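Tabletop Pieces, Second Look

I have never trusted a product page that tells me a bowl will "transform" a room. A bowl holds pears, or it holds keys, and once in a while it holds nothing and gathers dust. So when the Pinitz summer list came out in July with 214 items on it, most of them called essential, I went in with low expectations and a notepad.

The gallery is short. I have picked the things readers wrote in about and left out the scented ones. My notes are opinions and you are free to ignore them. Prices change, so I mention only the ones I paid attention to.

The artificial cactus

Let me start with the one I expected to hate. Fake plants have come a long way, we are told every year, and every year they look like fake plants. A cactus is the easiest one to fake, which I suppose is why there are so many of them. Upright ribbed columns, green all over, nothing to wilt. From across a room it passes. Up close I doubt it fools anybody who has ever owned a real one.

The white planter does a lot of the work. It is square and tapers a little, and I would buy the planter alone if they let me. They don't. I asked.

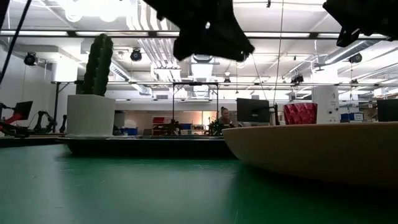 The bigger problem with a fake cactus is where to put it. The catalogs like a windowsill, the one place where a real cactus would do fine. I would keep it for a dim hallway or a desk far from any daylight, and I would still dust it every couple of weeks. "No maintenance" is a claim I have stopped believing about anything with ridges.

The wooden bowl

Large, shallow, light tan, with a smooth curve on the outside. I like it more than I wanted to. Shallow bowls look generous until you put oranges in them and the top ones start to roll, so think about what you own before you fall for the shape. Rimer sells something close for 156 dollars and calls it heirloom quality. Maybe so. Ask me again when somebody has inherited one.

It also takes up a great deal of table. Measure first. A bowl this wide on a small kitchen table means eating around it, and by the second week it will be living on top of the fridge.

The red faceted cup

Red, see-through, covered in diamond-like facets. The color is strong and it does catch the light, I will give it that. Whether you want one loud red cup next to quieter things is a matter of taste. Mine says one is plenty. The Citura list pushes a set of 20, and I can't picture the household that needs them.

Facets are also a nuisance to wipe. People forget this in the store and remember it at the sink.

The green top

Plain matte green goes well under pale wood and white, less well under a green cactus, where the two start to argue. Baek offers around 300 shades for table surfaces, according to the brochure. I looked at the chart for a long time and could tell maybe a third of them apart. Take home a sample and look at it at 7 p.m. with your own lamps on before you order anything.

Next gallery: trays and trivets, including the cork one that several of you have asked about.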